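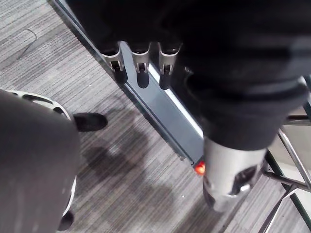

How to Restock a Shelf of Chip Cans

Print this page | E-mail this page

Tall snack cans look easy to shelve, but they roll and tip, and the labels end up facing every way. At Mottram we shelve some 60 at a time.

1. Clear a table next to the shelving and wipe it down.

2. Sort by flavor before you shelve anything. Read the small print on each label as well as the color.

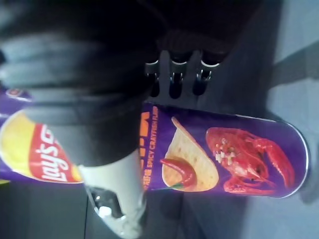
Spicy crayfish flavor, in the purple can.

3. Press each lid down. Take hold of the can around the middle, keep it upright and carry it to the shelf. Stand up any that are lying down and pull them back from the front edge.

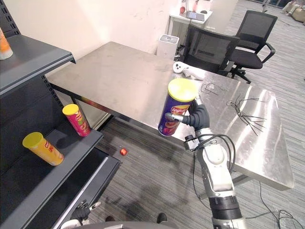 4. Finish the table

Cans left over go upright on the table, lids on, until there is room. Keep small tubs beside them and check the floor under the table before you put the wipes away.

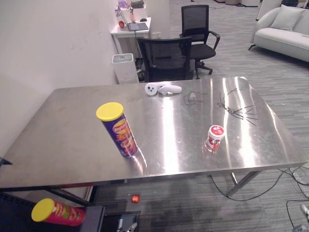

One reader wrote in that she shelves the oldest dates in front and leaves a gap of two fingers between flavors, and that 8 cans to a row is plenty on a narrow shelf.

E-mail this page | Print this page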